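4. Washing and caring for your Wovby table cover

Now that your cover is on the table and sitting nicely, a few words about keeping it that way. The Wovby 702 is a sturdy thing and will put up with a good deal, but it does like to be washed gently, and the first wash matters more than all the others put together.

Before you begin, shake the cover out of doors and check the hem for pins or stray threads. Please keep the care card somewhere you will find it again (the kitchen drawer does very well).

1. Brush off any crumbs and dust with a soft, dry brush, working along the weave.
2. Dab fresh spills with a clean cloth and cool water. Don't rub, however tempting it is.
3. Fold the cover loosely and put it in the machine by itself. Dark covers may give off a little colour the first time.
4. Choose a gentle wash at up to 40 degrees, with a mild liquid soap. Leave out the fabric softener.
5. Take the cover out as soon as the wash has ended and pull the corners square while it is still damp.
6. Dry it flat, or over two lines set well apart.

CAUTION: Do not use bleach, and do not tumble dry. The backing may shrink and pull the edges in, and we can't put that right afterwards.

Note: If you have the Flusteo lining underneath, take it off first and wipe it by hand. It should never go in the machine.

4.1 Laying the cover back

Make sure the table is quite dry. Lay the cover down with the label underneath, line up the long edge first, and then smooth the cloth away from you with the flat of your hand. Faint creases are nothing to worry about – most will drop out over a day or two. For stubborn ones, use a cool iron on the wrong side. 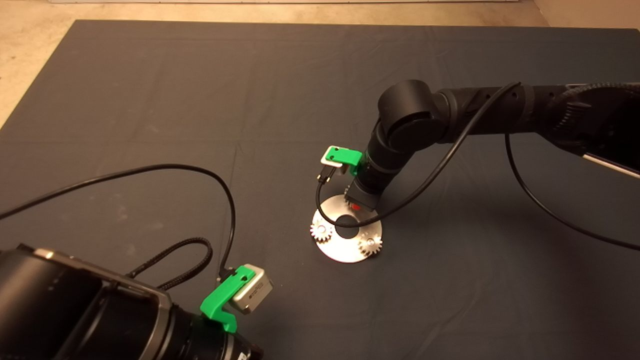
Fig. 28. Dark grey cloth laid flat, with faint creases and a few light smudges.

Light marks and dust show up more on the darker shades. Go over them with a barely damp sponge, let the cloth dry, and brush once more. If a mark is still there after two tries, turn to section 6 before reaching for anything stronger.

For spare clips and linings, write to Bergþóra Juhl at our Londstead workroom, giving the number on your care card.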